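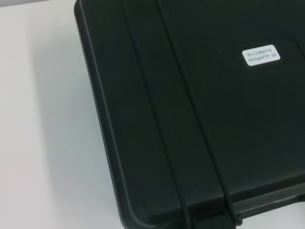 Black hard case, white table.

Thread on renting out tools, after 2 summers of lending mine around the neighborhood.

Write down who has what. I used to trust my memory and lost a tile saw for most of August.
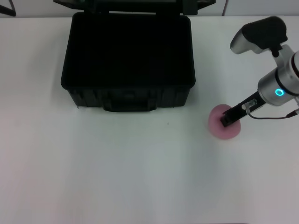 Deposits work better than late fees. Styliani Koutsoukos on my street charges a flat deposit and gets everything back inside a week. I switched to the same setup and stopped sending reminders.

Set a limit. Mine is 7 days, and 2 for anything with a motor. 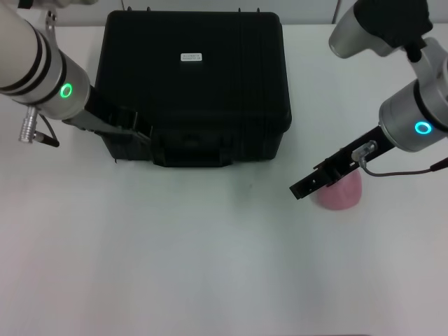 Check blades and cords at the door while the borrower is still standing there. It takes a minute.

I keep the list in a paper notebook. Man-lok Kwan uses a spreadsheet and likes it. Either one is fine.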